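Open afternoon at Altel shows robots learning to tidy a table

Visitors to the Altel workshop in Sendport could see last month how a robot learns to clear a full table. The company opened its doors for one afternoon in June, and more than 40 people came, among them two classes from the technical college, parents with children and several owners of small firms from the harbour district.

Altel is a young company with 16 employees. It moved to Sendport two years ago and rents the ground floor of the old Benjelloun building, where carpets were stored before. Until now most people in the town knew only the sign on the door. "Our neighbours asked us many times what we do inside," said Kamran Gondal, who leads the workshop. "We decided it is easier to show it than to explain it on the street."

The afternoon began at two o'clock with a short talk in the entrance room. Mr Gondal spoke about the project Kirnik, on which the company has been working since the winter. The aim of Kirnik is that a robot with two arms can sort and put away the mixed things that remain on a table at the end of a working day. In a factory, he said, a robot usually meets the same part in the same position all day long. In a small repair shop or a school laboratory the table looks different every evening, and a fixed program does not help much.

For this reason the robot in Kirnik learns from people. A member of the team guides the arms through a task, and the movements are recorded together with the pictures from the cameras. One such recording is called an episode. At the time of the visit the team had collected 1407 episodes, and Mr Gondal said that this is still a small number for such a difficult job.

After the talk the guests went in groups to the demonstration room. Delali Opoku, an engineer who joined Altel after her studies, answered the questions there. She asked the visitors to stay behind the line on the floor while the arms were switched on. The children were allowed to stand in front, and they used this right fully.

The table in the demonstration had not been made simple for the guests. Bags, packaging and small parts lay on it in one heap, with moulded cardboard trays of the kind that protects goods in a box. Ms Opoku explained that bags are among the hardest things for the gripper. They change their shape when they are touched, and a clear bag is also difficult for the camera, which often sees only what lies behind it. Cardboard trays bring another problem. They are light and large, so they slide away easily if the fingers push them from the wrong side.

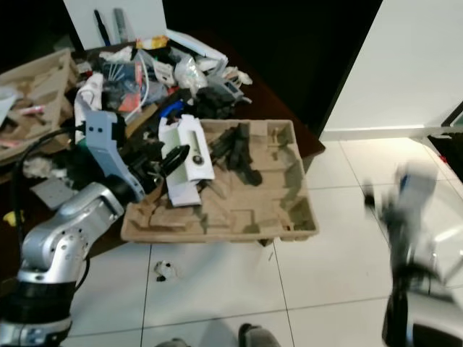 Questions from the visitors

The most frequent question was about speed. Several guests remarked that a person would finish the same table much faster. Ms Opoku agreed with them. The arms move slowly on purpose during the learning phase, she said, and for the moment the team gives more attention to careful gripping than to time. A lower speed also makes it possible for the operator to stop the movement before something falls.

A teacher from the technical college wanted to know how the robot decides what is rubbish and what must be kept. Ms Opoku replied that it does not decide this alone. The team has made a list of seven groups of objects, such as tools, cables and packaging, and each group has its own place. When an object does not fit in any group, it should stay on the table, and a person looks at it later. An empty sleeve can be thrown away by one workshop and kept by another, so every customer will have to make these rules for itself.

One visitor, who runs a bicycle repair shop near the station, asked about the price. Mr Gondal did not want to name a sum. Kirnik is a research project, he answered, and it is not for sale yet. First the company wants to test the robot outside its own rooms. A trial is planned for the autumn in the electronics laboratory of the technical college, where the tables are used by different classes from morning to evening.

There was also a question about jobs. A woman in the second group wished to know if cleaning staff should be worried. Mr Gondal said that the robot cannot wash a table, carry a bin down the stairs or open a stuck drawer, and that it needs a person near it all the time. He added that he understands the worry and that it is right to ask. In his opinion the first users will be workshops where at present the staff themselves must stay longer in the evening to put things back in order.

A try with the controls

In the last hour, visitors from the age of 14 could try to move one arm themselves on a separate practice stand, with foam blocks in place of real objects. The task was to lift a block and put it in a box. Most people needed several attempts. The difficulty, many of them said, was to judge the distance, because the eye looks at the block and forgets how far the fingers still have to go.

The best result of the afternoon came from a student of the technical college, who put all her blocks in the box without dropping one. Mr Gondal invited her to come back for a practical placement. Her teacher said that two other students had asked for the same thing before the bus left.

For the younger children there was a table with paper and crayons, where they could draw a robot for their own home. The drawings now hang in the entrance room of the company. Many of these robots have more than two arms, and one of them is feeding a rabbit.

Altel wants to repeat the open afternoon next year, probably again in June. School classes can visit the workshop before that time in groups of up to 16 persons, if they write to the company at least two weeks in advance. The visit is free of charge and takes one hour. Closed shoes are required in the demonstration room, and large bags must be left at the entrance.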